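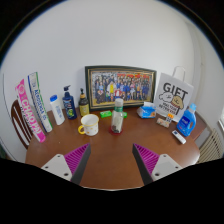
A Haruna começou por causa de uma mudança de casa, a minha, e de um frigorífico que não passava na porta. Tinha alugado um apartamento num terceiro andar sem elevador e passei o primeiro mês a viver com o que cabia em cima de uma mesa de madeira castanha encostada a uma parede clara, daquelas com o rebordo da frente arredondado, com as coisas de casa postas em fila. Foi aí que percebi que mudar de casa é um assunto muito pouco estudado por quem vive dele. As empresas com que falei sabiam carregar móveis (algumas nem isso), mas nenhuma me perguntou como era a escada, onde é que o camião parava ou o que é que eu ia precisar na primeira noite. Perguntaram-me os metros quadrados e mandaram-me um preço.

Chamo-me Chidubem Ogundipe, sou quem atende o telefone na maior parte das manhãs e quem escreve os textos deste site, por isso já sabem a quem se queixar. Antes disto trabalhei em armazéns, primeiro a conferir guias e depois a organizar cargas, e foi lá que ganhei o vício de olhar para uma sala e pensar por que ordem é que aquilo tudo devia sair. A minha família diz que sou insuportável nas férias, quando chega a hora de arrumar o carro. Têm razão!

O que fazemos, então? Mudanças de casa e de pequenos escritórios, dentro da cidade e arredores, e também mudanças para mais longe quando a agenda deixa. Embalamos, desmontamos, carregamos, levamos e voltamos a montar. Se quiserem embalar vocês mesmos, ótimo, levamos as caixas antes e explicamos como é que se fecha o fundo para não abrir a meio da escada. Muita gente prefere tratar dos livros e da roupa e deixar connosco a cozinha, e eu percebo perfeitamente – embrulhar copos é uma tarefa para quem já embrulhou muitos.

Temos 2 carrinhas. A grande chama-se Jover e a pequena Zurkness, e não, não há nenhuma explicação decente para os nomes, pegaram logo na primeira semana e agora estão até nas folhas de serviço. A Zurkness é a que vai aos bairros antigos, onde as ruas foram feitas para burros de carga e não há espelho retrovisor que sobreviva. A Jover leva uma casa de família inteira se for bem carregada, com os colchões ao alto e os eletrodomésticos encostados à cabina. Quando o prédio tem varanda jeitosa e a câmara autoriza, alugamos um elevador exterior, e a licença tratamos nós, porque o formulário é uma coisa que não desejo a ninguém.

Antes de cada mudança fazemos uma visita. É gratuita e demora menos do que as pessoas pensam. Vejo os patamares, meço o sofá (há sempre um sofá), pergunto pelo vizinho de baixo e pelas horas de descanso do condomínio. Também pergunto por aquilo que ninguém se lembra de pôr na lista: a arrecadação, a garagem, a parte de cima dos armários, as bicicletas. Uma vez apareceu um piano vertical que não vinha mencionado em lado nenhum. Levámo-lo, mas teve de ser noutro dia, com outra equipa e com correias próprias, e o cliente foi um santo de paciência. Desde então a pergunta do piano faz parte da visita, mesmo em estúdios minúsculos.

O preço que damos depois da visita fica escrito e é o preço que pagam. Se aparecer mais alguma coisa no próprio dia, falamos antes de carregar e cada um decide. Pedimos um sinal de 100 euros para segurar a data, descontado no total, e devolvemos se desmarcarem com 13 dias de antecedência. Se a escritura atrasar (atrasa tanta vez!), liguem logo que souberem e arranjamos outra data sem custos, desde que haja carrinha livre.

O armazém fica na Grurkesau, a antiga fábrica de malhas que hoje está dividida em oficinas, e a nossa porta é a verde ao fundo do pátio. Tem um cheiro a lã que nunca saiu das paredes e um portão que chia de uma maneira que já me habituei a reconhecer ao telefone. É lá que guardamos mobília entre casas, quando as pessoas saem de uma antes de poderem entrar na outra. Cada cliente tem o seu espaço fechado, com inventário assinado por ambas as partes, e pode ir buscar uma coisa ou outra avisando na véspera. O casaco de inverno é o pedido clássico. Mal chega outubro começam os telefonemas por causa dos casacos e dos edredões, e por isso passámos a sugerir que essas caixas fiquem à frente.

Também recebemos caixas de cartão usadas. Se tiverem caixas em bom estado depois de uma mudança, mesmo que não tenha sido connosco, deixem-nas no pátio no horário de expediente. As boas voltam a ser emprestadas a quem vem a seguir e as cansadas servem para proteger cantos e tampos de mesa. A fita-cola é que não tem segunda vida, infelizmente.

Quanto a mudanças de escritório, fazemos as pequenas e fazemo-las de preferência ao fim do dia. Etiquetamos cada secretária com o nome da pessoa e o lugar para onde vai, e os cabos seguem num saco preso à própria secretária. Parece um pormenor, mas já vi equipas inteiras a discutir de quem era um carregador. Servidores e cofres ficam fora do que fazemos; posso indicar quem trate disso bem.

Há coisas que não transportamos: botijas de gás, tintas abertas, plantas muito grandes no pino do verão e animais. Os gatos devem ficar fechados numa divisão com água e um papel na porta, e essa divisão esvaziamos em último lugar. Joias e documentos levem-nos convosco.

Para marcar uma visita, liguem para a extensão 939 ou passem pela Grurkesau e toquem à campainha com força, que com o portão a chiar nem sempre se ouve. Se eu estiver numa escada com um roupeiro às costas, devolvo a chamada no mesmo dia. Digam logo o andar e se há elevador, e já agora, se há piano.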